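Mirura bag sizes – README

November 30, 2021 | Sandamali Roy
4 min read

What's in here

Sizes of bagged goods, taken one at a time on the green table. 3,114 rows, one row per bag per go. Bags are white or see-through plastic mostly, with a few printed or patterned ones. Nothing about what the goods cost or who they went to. If you want that, ask Hettiarachchi, not us, and expect to wait.

Files

bags_main.csv – the big one, all rows
bag_types.csv – 26 types, short name and a line of description each
no_height.csv – the 524 rows where height was left blank, copied out of the main file. They are still IN the main file, so don't add the two together
notes.txt – typed up from the paper pad, Saqib's spelling left alone
tape_check.csv – lengths done again with a tape, August only

Old copies with "final" in the name should be binned. There were three of these at one point, all different.

Columns in bags_main

row_id – runs straight through, never reused
type – matches bag_types.csv. Lower case. Two rows say "Mailer", should be "mailer", will fix
len_mm, wid_mm – flat on the base, longest side first
ht_mm – top of the heap, no pressing down
fill – 1 to 5, by eye. 1 is flat, 5 is about to split
crumple – y/n
who – initials
remark – free text, mostly blank, sometimes a shopping list (sorry)

How a bag gets done

Take from the crate. Shake once so the contents drop to one end. Lay it with the closed edge against the back, printed side up if there is one. Read length, read width, then height. Write it down before the bag comes off. Put it in the done pile and do not put it back in the crate, we lost most of a morning to that.

Empty bags count as bags. Fill is 1, height is whatever it is. A bag inside a bag is one bag unless the inner one is sealed, then it's two rows with the same remark. Thilini's rule, and it has held up fine.

Knotted handles: tuck under. If they won't tuck, measure over them and put "knot" in remark. Early rows don't have this so assume some knots are hiding in the heights.
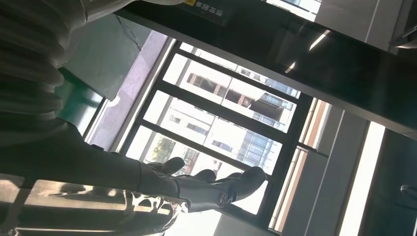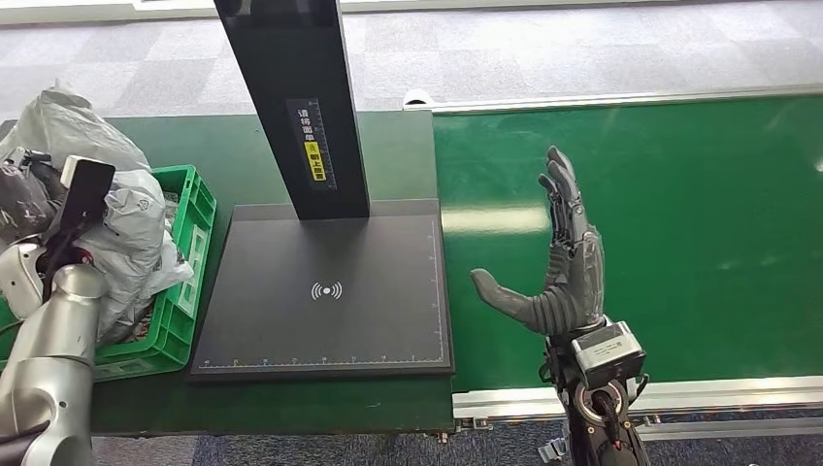
The window side first, then the green table with the crate of bags and the scanning platform.

Light

Big windows, so plenty of it, and glare to go with it. See-through bags are the worst. The edge of the plastic just vanishes and you end up reading the edge of whatever is inside. Kamrul went through and put "glare" in remark where he wasn't happy. That's his rows only. Other people had glare too and said nothing.

If you only want clean numbers drop all see-through types with remark = glare and also anything with fill 1. What's left is decent.

Crumple and fill

These two are opinions. Thaddäus calls nearly everything crumpled, Thilini almost nothing. We had a go at agreeing on a picture of "just crumpled enough" and gave up after lunch. Use who as a column in anything you do with these or the answers will be daft.

Fill is better. 2 and 3 get mixed up, 4 and 5 hardly ever.

Blank heights

The blanks are all soft bags that kept sinking while being read. We could have waited longer per bag. Didn't. Blank means not read, it does NOT mean zero. There were zeros in the first version and Leltance loaded them as real heights, so please check which one you have – if ht_mm has any 0 in it, it's old.

Things still wrong

- types "pouch small" and "pouch sm" are the same thing
- some widths longer than lengths, swap them
- a run of rows with who left empty, probably Saqib, he says not
- tape_check.csv has row_ids that point at the wrong bags from half way down. The lengths are right, the matching isnt
- commas inside remark, quoted in most places, not all

What it's any good for

Picking carton sizes. Working out how many bags fit a crate before the lid stops closing. Comparing bag types against each other. Trimulport used it for shelf spacing and seemed happy enough.

Less good for weight, there is none. We meant to add it and there's a weight_g column in one of the old files, delete it, the numbers in there were typed in to test the sheet. Don't use it for anything where a few millimetres matter either. Soft bags move when you look at them.

Keeping the table in order

For anyone adding rows. Crate stays at the left end. Done pile goes in a separate box on the floor, not on the table, bags slide. Wipe the base if there's tape gum on it, it lifts one corner of a flat bag and you get a silly height. Coats and jumpers off the table please. Pens with lids.

New type of bag? Add it to bag_types.csv first, then measure. Not the other way round.

Changes

v3 – zeros changed to blanks, no_height.csv added, knots note added
v2 – August rows in, tape check in
v1 – first lot, dont use

Questions to Sandamali. Wrong rows, send the row_id and what you think it should be, and I'll get to it when the next batch goes in.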